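Right, I've been promising a thread on sourdough rye for ages and the kitchen is finally quiet, so let's go. I've baked the same loaf every week since December and I am completely hooked.

The recipe started as the Stastine loaf, a dark rye from a little bakery I visited on holiday. They had it on a card by the till and let me copy it down! I've changed nearly everything since, but the long slow rise is still theirs.

Flour first. I use wholegrain rye from Tinilero, 684 grams of it for one big tin. Yes, that's an odd number. It's what fills my tin to just under the rim after rising, and I got there by baking a lot of loaves that climbed out and stuck to the oven shelf. 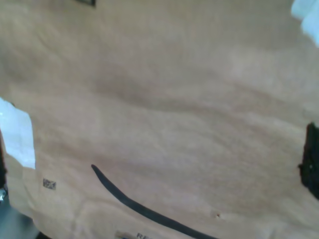 Rye flour keeps better than people think, so I buy it in bulk now and split the order with my sister. Mine lives in the spare room, where it's cool all year. If you store yours in a cardboard box, look at the sides every so often. A shallow dent or crease across a panel is fine, but soft patches mean damp, and damp flour goes musty before you notice. Paper bags inside a lidded tub are better still.

Starter next. Mine is called Ciltness (long story, involves a misheard radio play) and it lives at the back of the fridge. I take it out the night before, feed it equal weights of rye and water and leave it on the side with a plate on top. By breakfast it smells of apples and it's full of holes. Lovely stuff.

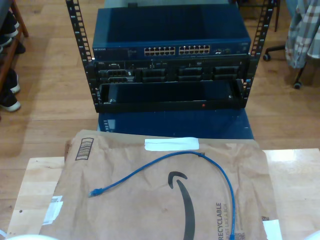
Do you need to knead rye dough?
Hardly at all, stir it with a wet spoon until there's no dry flour left and stop there. It feels like wet cement and that is how it should feel. My first few were terrible because I kept adding flour to make it behave like a white dough.

Scrape it into a greased tin, smooth the top with wet fingers and leave it alone for 4 hours. You want small pinholes on the surface. Mine takes longer in a cold kitchen, so go by the holes and ignore the clock.

Bake it hot to begin with, then turn it down to 177 once the crust has set. Caraway if you like it — I love it, the rest of the house picks it out and leaves it on the plate.

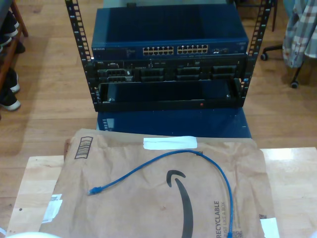 Babić replied to my last bread thread to say I was cutting mine far too early, and that a rye should sit in a tea towel for a full day before a knife goes near it. I tried it and wow. The crumb stops being gummy and the flavour goes really deep, almost like malt.

Next bake is going to be 9 small rolls from the same dough, with sunflower seeds on top. No idea how long they'll need in the oven. If you've done rye rolls, please tell me your timings!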